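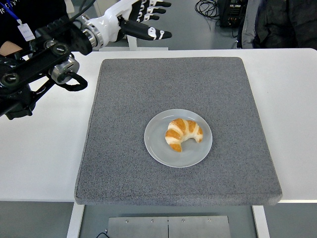

Words and captions by Minttu Honkanen
Research engineer, Skalleo manipulation group
Sep 24, 2018

The croissant trials

Our paper on grasping fragile things has a title with a colon in it and a great many plots. This page is for everyone who asked what we did all May and didn't want to hear about plots.

The short version: a robotic hand that is good at holding a screwdriver is usually terrible at holding breakfast. Screwdrivers don't mind being squeezed. Pastry minds very much, and it minds differently depending on how old it is, which end you grab and whether the room is dry. We wanted a way for the hand to decide how hard to hold something by touching it a little first, then a little more, and stopping before anything gave way. We call the method Ometti. Loan Hoàng came up with the name and has declined to say what it means.

Opening picture: the hand over the back of the table, croissant on its plate on the gray pad. White palm, black fingers, one pastry. This is the view I spent most of the spring looking at, and I still find it slightly formal, like a waiter who has never met food.

On the method, for those who read captions

Ometti works in small squeezes. The fingers close until they feel the first contact, wait, then add force in steps. After each step the controller compares how far the fingers moved with how far it thought they would. If the object pushes back as expected, carry on. If it sinks too easily, something inside is folding, and the hand eases off to the last step it trusted. Then it lifts, very slowly, and everybody at the bench stops talking.

The older approach, which we used as the baseline, picks one grip force at the start and sticks with it. It has the great advantage of being simple. It also made a lot of crumbs.

On the pastry

We ran 282 grasps in the final set. Each croissant was good for one attempt only, pass or fail, because a crust that has been squeezed once is a different object from one that hasn't. Dolores Kasprzak worked this out on the second day, when our results had become wonderfully good for no reason. We had been reusing the survivors, and the survivors had gone soft. Those runs are in a folder called "nice numbers" and appear nowhere in the paper.

We tried cheaper stand-ins before that. Foam crescents were too forgiving. A printed shell filled with paper layers cracked convincingly but cost more than a bakery and took 12 hours to make. Real ones won. Our purchase records for the month read like those of a modest hotel.

On scoring

A grasp counted as a success if the croissant left the plate, stayed up for 15 seconds and came back down with its crust whole. "Whole" turned out to need a definition — two pages of it, written by Aino Savolainen, with sketches. A flake is allowed. A flap is not. There is a paragraph on the difference, and I recommend it to anyone who has trouble sleeping.

On what we found

Stepping the force beat the fixed grip clearly on fresh pastry and only slightly on day-old pastry, which can stand up for itself. The tips were the weak point for both methods. Held across the middle, a croissant has plenty of structure. Held near either end, it has almost none, and Ometti would often feel the first bit of sinking, back off, and then politely refuse to lift at all. We scored refusals as failures. Anneli Honkanen (no relation, and yes, the mail gets mixed up) argued that they should be a category of their own, and she has since persuaded me. The follow-up will count them separately.

The other thing we found is that it's slow. A person picks up a croissant without noticing. Our hand takes long enough for you to wonder whether you wanted one.

What's next

We are taking the talk version to a workshop in Bragança, and the hand is staying at home. After that comes ripe fruit, which Loan is looking forward to and the person who cleans the pad is not. The force logs are 1868 files with sensible names, apart from the early ones. Write to the group if you'd like a copy, and say whether you want the nice numbers too.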